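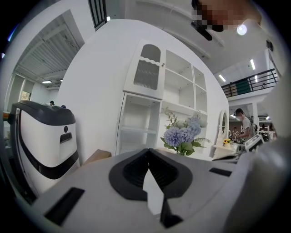
White service robot next to the shelving cabinet, ground floor

trurnis_ops
We have budget for 4 service robots or 2 robots plus a proper support contract. I can't get both past finance before April. The quote from Hullow is per unit with 29 months of parts cover, labor extra. What would you do?

nilton_u
Two and the contract. We bought units only from Grultholm and the first callout ate the savings. Labor is where they get you.

lkhumalo
Disagree. It depends how far you are from the depot. If a tech can reach you same day, pay per visit. Also ask if the charging docks are in the unit price. Ours weren't.

trurnis_ops
Docks are included, delivery isn't. Depot is 100 miles out.

lkhumalo
Then I'd take the contract too. 100 miles means travel time on every invoice.

howlader_fan
Has anyone checked the floor plan? Looks like you have furniture along the wall, a vanity and a mezzanine with a railing. If you want coverage upstairs as well, that's a separate robot or an elevator interface, and the interface is not cheap – get it quoted now.

trurnis_ops
Ground floor only this year. Upstairs is a later phase.

nilton_u
Put the later phase in the plan anyway, even as one line. Finance hates surprises more than totals.

howlader_fan
I'd still rent one for a month first. Howlader takes the rental off the purchase price if you ask before signing.

nilton_u
Only if you buy from them. He has a Hullow quote.

trurnis_ops
I'll ask Hullow about a rental on Saturday when their rep is in, and post the numbers.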